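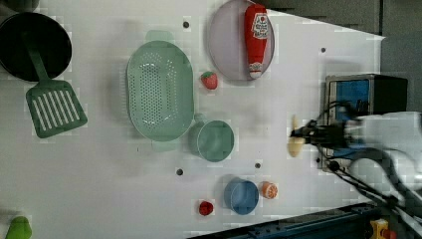 Tincuța Mihăilă would have let the goal stand. The ball was over the line, she says, the assistant was in position, and a protest about the eligibility of a substitute should never have been allowed to reach back and touch it. Cosmin Pop reads the same rule book and comes out on the other side. For him the goal stopped mattering when the substitute's registration was found to be out of date.

Their disagreement is over a second-tier playoff between Gromen and Wivau, decided in extra time and then decided again, in an office, in September. It is a small case. It is also a clear one, and clear cases are uncommon in the field of match protests, where most files are thin and most rulings run to a single page.

Match protests fall into two classes. The first concerns what the referee saw or failed to see: a handball, an offside, a foul before the goal. Almost every competition treats these as closed at the final whistle. The referee's decision on the facts of play is final, and a panel will not reopen it even when a recording shows the decision to be wrong. The second class concerns conditions the referee does not control, such as player registration, suspensions, the state of the field and the number of substitutions allowed. These can be argued afterward, provided the paperwork is in order.

Gromen lost the match and filed under both headings. The first part of the protest, on a penalty not given late in normal time, was dismissed in two sentences. The second part stated that the Wivau midfielder who came on for extra time had been registered under a loan agreement that ended before the playoff round began. That part was accepted for review.

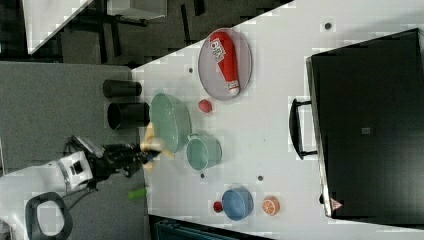 Acceptance is a low bar. The panel checks that the protest was signed by a person with authority to sign, that the fee was paid, and that the notice arrived inside the time limit. In this league the limit is two hours from the final whistle for written notice, with full grounds to follow within five days. Gromen's notice was stamped with nine minutes left. The full grounds ran to 226 pages, most of them copies of transfer forms.

Length did not help. Panels work from a short list of questions, and pages that do not answer one of them are set aside. In this case the questions were whether the player was eligible at kickoff, whether the club knew or should have known if he was not, and what remedy the rules allowed.

The first question turned on the meaning of a season. The loan ran "to the end of the season," with no date. The league's own handbook used the phrase in two ways. In the section on contracts it meant the last round of regular matches. In the section on discipline it meant the last match of any kind, playoffs included, so that a player sent off in the final round would still serve his ban in the playoffs. Wivau relied on the second meaning and Gromen on the first.

The league's registration system, supplied by Alteck, had taken the player off the active list when the regular rounds closed and put him back on the next morning after a manual entry by a league clerk. Both sides cited this log. To Gromen it proved that the registration had lapsed. To Wivau it proved that the league had corrected its own error and told the club the player could be used.

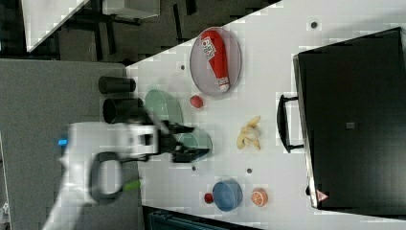

The panel found that the registration had lapsed and that the manual entry had no force, as a clerk cannot extend a loan. It also found that Wivau had acted in good faith. This left the remedy, and here the rules gave little room. An ineligible player means a forfeit. Good faith may reduce the fine, but it has no effect on the result.

Pop regards this as correct. A club that wants certainty can write a date into the agreement, he says, and the cost of a vague term should fall on those who signed it. He notes that the Khunthong ruling, from a lower division in the same league, went the same way on weaker facts, and that no club asked for the rule to be changed in the years that followed.

Mihăilă's objection is to the form of the remedy. A forfeit treats a player who comes on for the last few minutes in the same way as one who starts the match and scores. She would give panels the power to order a replay — in full or in part — where the breach was technical and the club had relied on the league's own records. Pop's answer is that replays need a field, a date and two squads under contract, and by the time a playoff protest is settled there may be none of these.

The fine was set at 100, in the league's own penalty units, and then suspended. Wivau has appealed the forfeit but left the fine alone. The handbook has since been reissued with a date in the section on contracts. The section on discipline still says "season."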